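4.2 Kitchen tasks under randomized clutter

The second group of experiments moves from single-object scenes to a furnished kitchen. The purpose is to measure how much of the performance reported in Section 4.1 depends on a clean view of the target. All trials in this section were run in simulation, using the Brudum renderer with contact handling by Clistard, and with the same controller settings as before. No parameter was tuned again for the kitchen.

The room layout is fixed. It contains a dining table, a run of counter with an upper cabinet, a refrigerator, a double door in the back wall, and a small amount of decoration that has no role in any task. What varies between episodes is the set of objects on the table, their poses, the starting pose of the robot base, and the starting joint angles of both arms. Objects are drawn from a pool of 104 models. Each draw is dropped from a small height above the table and left to settle, and we accept the result as it stands unless an object has left the table entirely. Objects that overhang an edge are kept. Earlier versions of the generator removed them, and policies trained on that data reached too far inward when an object was close to the rim.

The head view is the only source of color images for the base policy. It moves with the body, so a change in base heading or torso lean alters the whole image. We do not correct for this tilt before encoding. Attila Deák tested a variant in which every image was rotated to a level horizon using the simulated pose, and it gave no gain on the training layout and a clear loss when noise was added to the pose estimate. The uncorrected input was therefore used throughout. Figure 4 gives two views of the kitchen with different objects set out on the table.

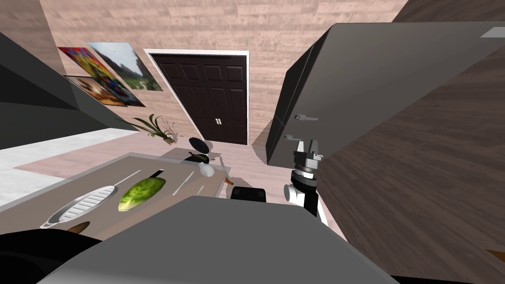
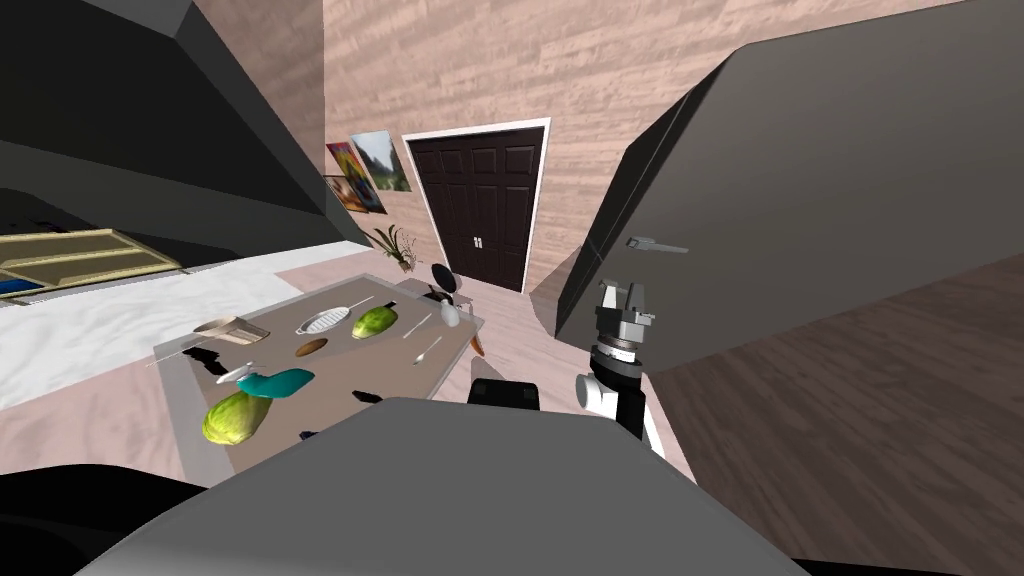 Figure 4. Simulated kitchen with the table, the refrigerator and part of the robot's own body in view. First view: the open gripper is in front of the refrigerator and pointed toward its handles. Second view: the two-fingered gripper is held upright beside the right edge of the table.

Two task families were defined. In the first, the robot must pull the refrigerator door open past a set angle, starting from any base pose within reach. In the second, it must pick a named object from the table and hold it clear of the surface until the end of the episode. The families share one policy network and differ only in the task vector. An episode ends on success, on contact force above the limit, or when 40 seconds of simulated time have passed.

The training set holds 3000 demonstrations, divided evenly between the two families. They were produced by a scripted planner with full access to the simulator state, and then filtered for collisions. Lefteris Politis wrote the planner and describes it in the appendix. It is worth noting that the planner knows the position of every object and the policy does not. Some demonstrated motions therefore avoid obstacles that cannot be seen from the head at that moment, and a policy that sees only the image has no means of learning why the arm took that path. We left these demonstrations in. Removing them would have biased the data toward scenes in which the arms stay low and out of the way, and those are the easier scenes.

Four policies were compared. The first, Jomik, is the full method of Section 3, with the body mask and the short image history. The second drops the body mask. The third drops the history and acts on the latest image alone. The fourth is Major, our earlier single-arm method, retrained on the same data with the idle arm held at its starting angles. Each policy was trained from 30 random seeds, and all were tested on the same held-out list of starting states.

On the refrigerator task, the full method and the version without a body mask could not be told apart. The door and its handles are large in the view when the robot is close, and the forearm rarely hides both. Failures were mostly of one kind: the fingers closed before they had passed behind the handle, the gripper slid off the end, and the policy repeated the same approach from nearly the same pose until time ran out. Removing the history made this worse. A policy that sees a single image cannot tell a first attempt from a fifth, and we saw runs in which the motion was repeated almost without change for the rest of the episode.

The table task separated the methods more clearly. Without the body mask, success fell sharply whenever the forearm or wrist covered part of the target in the first image. The drop was largest for thin objects, such as knives and spoons, where a small overlap removes most of the visible area. Large round objects were affected very little. The full method also lost performance under these conditions, but it often recovered by moving the arm aside and starting the reach again from the other side. This behavior is present in the planner data only in a weak form, and we have not studied it further.

Object spacing had a weaker effect than expected. We had assumed that crowded tables would be harder in general, and the test list was built around that assumption. When results were grouped by the distance from the target to its nearest neighbor, the trend was flat except at the smallest distances, where the fingers could not be placed without touching a second object. Grouping by the fraction of the target hidden by the robot's own arms gave a much steeper curve. We take this as evidence that self-occlusion — a property of the robot and the viewpoint — accounts for more of the error than clutter does on this task.

One limit of the comparison should be stated. Major was designed for a fixed camera, and its encoder was never meant to handle a view that tilts with the body. Its low score in the kitchen should be read with that in mind. Tumaini Were repeated the test for Major with a level camera placed behind the robot, and the gap narrowed on the refrigerator task and stayed about the same on the table task. These additional runs used fewer seeds and are reported separately in Table 6.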